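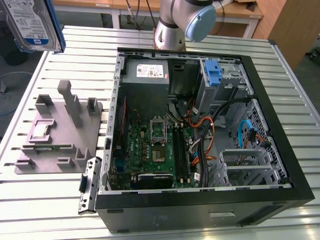

FOR IMMEDIATE RELEASE

Sascombe opens up its desktop rebuild cell, and the notes that keep it running

DRASANO, May - Hi, I'm Danylo Yatsenko, and I look after the robot cell at Sascombe. Normally somebody with a nicer writing style does our press releases, but this one is about my cell, so I asked if I could have a go and they said yes before I'd finished the sentence.

The news first. Starting this month we're publishing the full setup and maintenance notes for Amin, our desktop computer rebuild cell. They're free to download and free to copy, and if you run a repair shop, a college lab or a small recycling line you're welcome to change them to suit yourselves. We're also opening the workshop for visits on 2 afternoons a month, from 1:30 pm, so you can come and see the thing with its covers off.

Amin works on ordinary desktop towers. The case lies on its side with the panel off, and the cell practises the fiddly jobs: processor, memory, hard drive. Those are the parts people most often want swapped when an older machine comes back for a second life, and they all want handling in a different way. A memory module needs a straight push with a fair bit of force behind it. A processor needs almost none at all, and if you're even slightly crooked when you set it down you can say goodbye to the socket. I've bent a few by hand over the years, so I don't judge the arm too harshly!

I get asked a lot about the arm, and fair enough, it's the part that moves. But most of my week goes into the table and the parts fixture. The table is slotted aluminium, and everything that matters gets clamped to it or lined up against it. The fixture is a grey 3D-printed plate with a pocket for the processor and a long slot for the memory module, plus a few raised holders. We're on version 4 of it. Version one had a pocket so snug that the chip wouldn't come out without a fight, and version two was so roomy that the chip could turn a little in its seat. The third was pretty good until I left it in my car on a hot day and it came back shaped like a potato chip. The notes include the drawings for the current one, along with the clearances we settled on and the print settings (print it flat, and go slow on the first layer).

So what does looking after the cell involve? Here's my usual morning, more or less as it's written up in the notes.

I get in at 7:40 and wipe the table down with a dry lint-free cloth, going along the slots with a soft brush. Crumbs of plastic and stray screws love those slots. Then I check the fixture for wobble by pressing on each corner. If it rocks at all, I loosen the clamps, seat it again and tighten them in a cross pattern, a little at a time.

Next comes the touch-off. The arm goes slowly to its reference points on the fixture and we compare where it thinks it is with where it was yesterday. Vulum, our in-house scheduling and logging software, keeps the history and puts up a yellow bar when the drift is bigger than we like. A yellow bar means I re-teach the pick positions before anything else happens. It takes as long as a coffee, if you drink your coffee slowly.

After that I set out the tower. Cables are the big nuisance here. Power leads and drive cables spring back to wherever they were living before, and they'll happily drape themselves across the memory slots just as the arm is coming in. We tried taping them and we tried tying them. What works best is to route them by hand, run the approach path once at low speed with no part in the gripper, then fix whatever it nearly touched. The socket lever and bracket get opened last, and a processor socket never sits open over lunch. That one's in capitals in the notes.

The grip pads get swapped after 2000 picks. They'll go longer than that, and I know of shops that run theirs until they shine, but hard drives are heavy and smooth compared with everything else on the list and I don't enjoy the sound of one landing on aluminium. Keep the old pads in a bag with the pick count written on it. It's handy to look at how they've worn, and you'll spot a crooked approach that way long before the log shows it.

We've been running to this routine for four months. In that time the unplanned stops have come down to a level where I can plan my own lunch, and most of what's left is cable trouble. I'd love to tell you we've solved cables. We haven't - if you have, please write to me, I mean it.

There are some gaps in the notes and I'd like to be upfront about them. They cover full-size towers only, so small form factor cases will need a different approach angle and probably a shorter finger. The section on static protection describes how our room is set up, so have yours checked properly. And the chapter on re-teaching after a collision is still a draft. I've had plenty of collisions to draw on, I just haven't had time to type it all up.

The download has the fixture drawings, the daily and weekly check sheets, the pad change procedure, the touch-off routine and a fault list in the order I'd try things. You don't need Vulum to use any of it. A paper logbook and a pencil on a string did us fine at the start, and the check sheets still print nicely on a single page.

If you'd like to visit, send a note through the contact form on the Sascombe website and mention the cell, and tell us if you're bringing a class so I can find more stools. Closed-toe shoes, please, and long hair tied back. You're welcome to bring a dead tower with you. I'm always short of those.

Media contact: Danylo Yatsenko, Sascombe, Drasano. I'm at the cell most mornings and much better at answering messages after 3 pm.

- ends -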